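Filed under: Lab Notes / Good Practice

Notebook, December, Plirkau bench

Today I wrote again the rules for the start layout, because the old sheet from Podon was too short and everybody read it in a different way. The new rule says: before each episode all goblets stand upright, with space for open fingers between them, and the cup tree has bare hooks. If one goblet falls during the reset, we begin the reset from zero. I know this is slow.

Speed limit stays at 200 mm/s near the bench and 695 in free space. I asked Rutkowska for a higher number and they answered no, it is in the cell agreement. Fine. 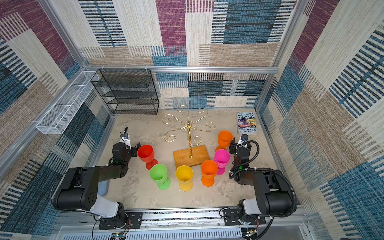
Naming of objects must be fixed before we collect more. In the Wadura log the same cup is "pink", "magenta" and "purple", and the search finds only one third of the episodes. From now we take the word from the color card. A color alone is also not enough when it repeats: with two orange goblets, one in front of the base and one farther back near the Treehouse book, the instruction has to say "front orange" or "back orange". Same rule for the log and for the spoken prompt.

Cable check — every 100 episodes, not every 1000 as on the old sheet. Look at the zip ties and at the loop by the gripper, move the arm by hand through the full range, sign the page. If a tie is missing, stop and replace it, also when the arm still moves well.

Open point: does the book count as a distractor or as an obstacle? The sheet has a different margin for each. I wrote "obstacle" for now, with pencil.

To do: print the color card in a bigger size, send the new sheet to Podon.

We use cookies to remember your settings. Accept all | Manage preferences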